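The offer came by post, on thick paper. Brandine Home Arms, on trial for 7 days, and after that 3499 to keep them. Hildegard Ehlers read it two times at the kitchen window and then telephoned her niece.

"It is for old people," she said.

"It is for people with bad hands," said Heike Ackermann. "You have bad hands."

The technician from the Sostlow office was a polite boy called Lenihan. He worked until lunch, drank one glass of water and left her a booklet. On the first evening Hildegard did not switch anything on. She ate bread with cheese and looked at the booklet as if it were a letter from the bank.

On the second evening she wanted soup. She put the bowl in the microwave by herself, because she did not trust the arms with her mother's bowl. Then she sat down on the chair near the door and said, too loudly, "Open it, please."
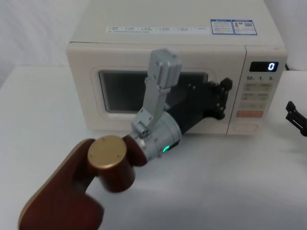
*The gripper at the microwave door, with the display at 0.*

It moved slower than she had expected. She had prepared some angry sentences for Heike, and now she forgot them one after another. The arm reached for the door the way her husband used to reach for the cat — with respect, and a little from the side.

"Good," said Hildegard. "Slowly is good."

The telephone rang. It was Heike, who wanted to know if she should write the review for her. The company gave a discount for a review.

"Write that it has manners," said Hildegard.

"They want stars, Aunt. From one to five."

Hildegard looked at the arm, and thought about the price.

"4," she said. "And ask them if it can do jars."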